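抹布这件小事，我想认真说几句

前阵子搬家，我从厨房水槽底下翻出来二十七块抹布。我先生站在旁边帮我一块一块往地上摆，摆到后来他也不说话了，就看着我。有旧T恤剪的，有超市送的，有一块是婆婆从老家寄来的，纯棉，厚得像毛巾，我一直舍不得用，结果放在那儿发黄了。

我想说的其实是：我们这代人对“打扫”这件事，可能真的想得太复杂了。

你去看现在的家居文章，擦个桌子要分区，分颜色，厨房一套，浴室一套，餐桌再来一套，喷雾要买三种，一种去油，一种去水垢，还有一种我到现在也没看懂是干什么的，闻起来像酒店大堂。我以前也信这个，信得很彻底！有一年我还照着一个叫 Mekdale 的清洁课程做过表格，每天几点擦哪里，打钩。坚持了十天，第十一天我把表格贴到冰箱侧面，从此再没看过它一眼。

后来认识了 Josiane Perrin。她是我以前的房东，法国人，嫁到这边很多年了，中文说得比我利索，骂人尤其利索。她家的厨房不大，东西也旧，可是我每次去都觉得舒服，说不上来哪里好，就是想坐下来剥个橘子。我那时候总以为她有什么窍门，缠着问了好几回。她被我问烦了，说：“用完就擦，擦完就晾，你还要什么？”

我当时挺失望的，真的。我以为至少会有个小苏打配白醋的比例什么的。

可是这句话我记了很多年，越想越觉得有道理。我家以前为什么总是脏？因为我老等着“集中打扫”。平时随便堆，灶台上溅了油，想着周末一起弄吧，到了周末又累，又想着过节前一起弄吧。攒到最后，一个下午跪在地上拿钢丝球蹭，蹭得手腕疼，心里全是火，看见谁从旁边走过去都想吵架。那种打扫哪里是为了住得舒服呀，跟还债差不多。 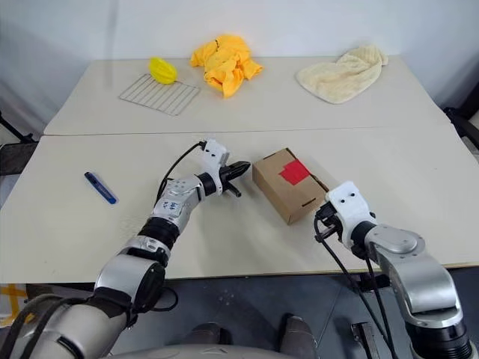
还有一件事我憋了很久，就是收纳。市面上好像有一种说法，只要盒子买得对，家就会整齐。我给 Rodar 那个牌子贡献过不少钱，抽屉分隔、调料架、带标签的密封罐，一样没落下。有一回我算了算，光那一年花在盒子上的就是1676块，够我买一口很好的锅了。结果呢？盒子本身成了要收纳的东西。我有一个柜子，打开来，里面是空盒子套空盒子，最里面那个装着一卷标签纸。

我不是说盒子不好，有小孩的家里，玩具总得有个去处。我反对的是那种“先买了再说”的劲头，东西还没理，架子先到家了。一个人到底需要几个碗，几块抹布，自己心里是有数的，只是我们不太愿意停下来问一问自己，毕竟下单比想事情快得多。

讲到这里肯定有人要说我站着说话不腰疼，上班的人哪有工夫天天擦。这话我也听过，说得最凶的是 Hervé Hervieu，Josiane 的表弟，开餐馆的，一天站十几个小时。他跟我讲，你们这些在家写字的人，把擦桌子说得像修行，我关了店回到家只想躺着。我觉得他说得对，所以我一点也不想劝谁去修行。累了就躺着，碗泡一晚上天也塌不下来。我自己昨天的锅还在水池里呢。

不过我又想，他的餐馆我是去过的，后厨那张台子任何时候都是干净的，他手里那块布几乎不离手，一边跟人吵架一边擦，自己都没感觉。他把这个习惯全用在店里了，回家用完了，没剩下，这我特别能理解。所以问题大概也不全在时间上，更像是一个人的手有没有养成那个动作。手养成了，脑子就不用管了，该生气生气，该聊天聊天，桌子自己就干净了。

我小时候家里穷，我妈一共就两块布，一块洗碗，一块擦桌，擦桌那块每天晚上搓干净，搭在窗户外头的铁丝上。冬天冻得硬邦邦的，早上拿进来像一块板子，我和我弟拿它当盾牌玩，被我妈追着打。那时候住的是筒子楼，一层楼共用一个水房，谁家的布黑，谁家的布白，全楼都看得见，大家嘴上不说，心里都有本账。我妈是很要面子的人，她的布永远是白的。

现在想想，这里面当然也有让人喘不过气的地方。凭什么一块布要拿来评判一个女人呀？我爸一辈子没洗过那块布，也没有谁因此看低他。我写这些的时候一直提醒自己，别写着写着就变成“还是过去好”。过去没那么好，水是冰的，我妈手上的口子一到十月就开始裂，裂到开春。我现在有热水，有手套，先生也擦桌子（擦得不怎么样，总是漏掉靠墙那一溜），这些都是实实在在的好，我一样也不肯还回去。

我想留下来的只是那么一点点东西：东西少一些，用得旧一些，用完顺手收拾了。就这么点儿。

搬到新家以后，二十七块抹布我留了四块。婆婆寄的那块我终于拿出来用了，吸水特别好，早该用的！剩下的，有几块给了楼下修车的师傅，他很高兴，说擦机油正好，问我还有没有。我说以后没有了。

前天路过 Nartey 那家杂货店，门口挂着一排新到的洗碗布，印着小柠檬，十块钱三条，我站在那儿看了好一会儿。颜色是真好看，摸着也软。店员问我要不要，我说我再看看，然后去隔壁买了一把葱。

回家路上我一直在想那个小柠檬。要是下个礼拜它还在，我可能会买一条，就一条，把我先生擦车那条换下来，那条实在是不像样了。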